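Tadmont Home Forum > Fabrics and Coverings > What to cover a big work table with?

birdie_vd
I have an old work table that I cut patterns and iron small pieces on. The top is bare particleboard and it snags everything. I want to cover it with fabric, pulled tight and stapled underneath. The local store has a wool blend felt at $100 for the piece I would need, and a gray upholstery weave for a lot less. Does anyone have experience with either one? I don't want to do this twice.
Birdie Van Dusen

mhalvorsen
Get the felt. I covered a table in it and it has held up for years. Upholstery fabric is made to be sat on, and a lot of it has a coated back that does not like heat. If you iron on it, check what is on the back first.

Jozef_J
I disagree with the felt. Felt pills where your forearms rest and it holds on to every thread. A flat weave brushes clean. Ask the store for the rub count. Anything meant for daily seating will outlast a sewing table.

mhalvorsen
Mine has not pilled. It depends on the wool content. Cheap craft felt, yes, that will pill in a month.

birdie_vd
The tag says 30 percent wool, the rest is rayon. The weave has no coating that I can see.

Jozef_J
30 percent is low. I would not pay that much for it.

tfawzy
Whichever you choose, wash or steam it before you stretch it. I skipped that on a cotton canvas and it shrank the first time I used steam on it. Pulled the staples out along one side. Also put a layer of cotton batting under it if you iron there. Polyester batting will flatten and can melt.

birdie_vd
Thanks Tarek. Can I wash upholstery fabric in a machine?

tfawzy
Some of it. Cut a square, measure it, wash it, measure it again. If it changes size or goes limp, just steam the big piece.

bboateng
Color matters too. I went with plain cream and regretted it by April. Every pencil mark showed. A mixed yarn in two or three shades hides a lot more. Mine now is gray with some beige in it, and I would buy it again.
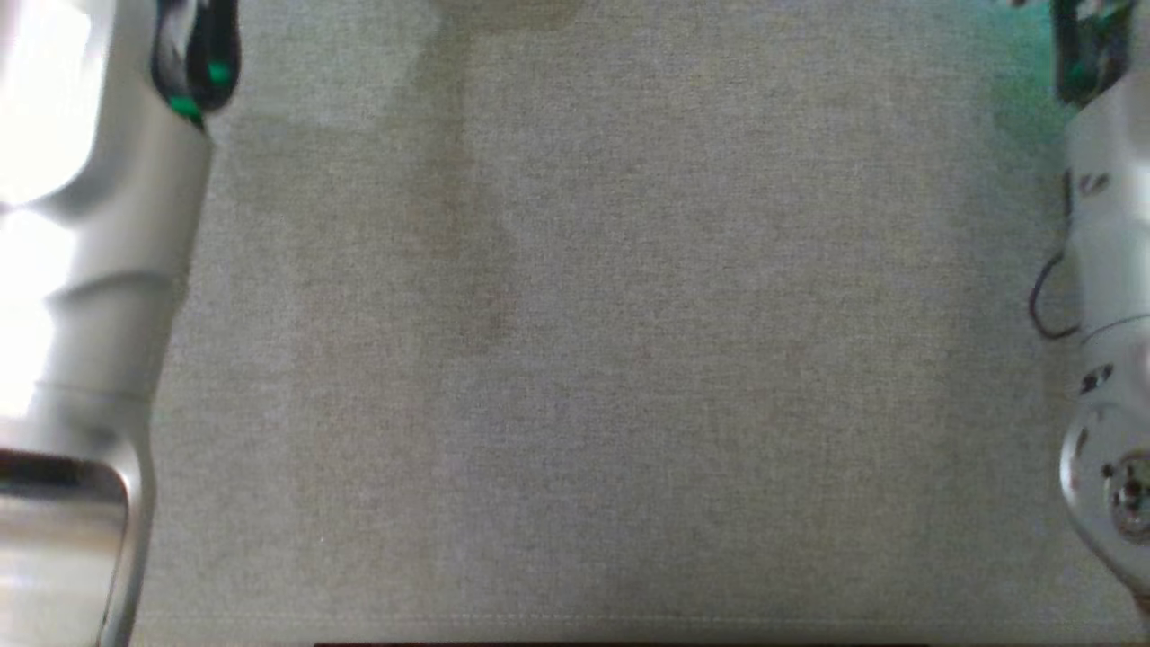

Gray weave, close up. Faint brownish streak near the top.

Jozef_J
That is the kind of cloth I meant. Fine weave, nothing for a pin to catch on.

mhalvorsen
Barrett, what would you use on a streak like that? I still say felt is nicer to cut on, but I will admit it is hard to spot clean.

bboateng
Start with a white cloth and plain cool water, and blot. If that does nothing, a drop of clear dish soap in a cup of water. Test a corner first. Rubbing will fuzz the yarn and then you have a worse mark than you started with.

tfawzy
I would try a dry brush before any water. Water can leave a ring on some upholstery cloth.

bboateng
Fair point. Dry brush first, then.

birdie_vd
I am going with the gray weave and cotton batting. I will wash a test square tonight and post the measurements. Does it matter which side I staple first?

Jozef_J
Middle of one long side, then the middle of the opposite side, then work out toward the corners. Leave the corners for last.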